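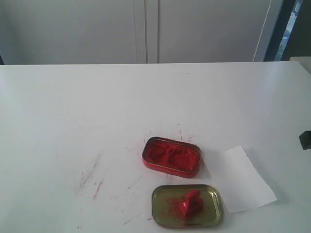
Three of the partner clinics asked whether the money could have gone to another interpreter instead, and since that was also the first question from your office, this report starts there.

It could have. The grant agreement said intake software, so we bought intake software.

Skolteo legal help desk for new arrivals
Progress report, May 2022

The help desk opened in October in the back half of the Laltska building, two doors from the immigration court. The plan called for 100 completed intakes by the end of this reporting period. We finished 94. Of those, 82 have been matched with a lawyer or an accredited representative. The other 12 are waiting, mostly on asylum cases in languages our panel does not cover.

The Liem intake system went live one month late. It now stores files reliably and prints the change-of-address form with the address in the right box. The earlier version put it under "aliases," and the court clerk wrote us a short note about it.

Hearing notices remain the biggest drain on staff hours. Four clients received notices for dates that had already passed. We filed motions to reopen in all four cases; two were granted and two are pending. One client received two notices for the same morning in two different cities. We have asked the court which it prefers.

The phone line, run for us by Broler, has taken 1000 calls. A good share were people looking for the passport office. We have recorded a message with its hours and now consider ourselves a modest federal partner, unpaid.

Spending is under budget on travel and over on postage and translation. We ask to move the unspent travel money to translation for the next period. The request form is attached, in triplicate, as your guidelines require — the postage is reflected above.

Still open: the lease renewal, a second Spanish-language evening session, and the scanner.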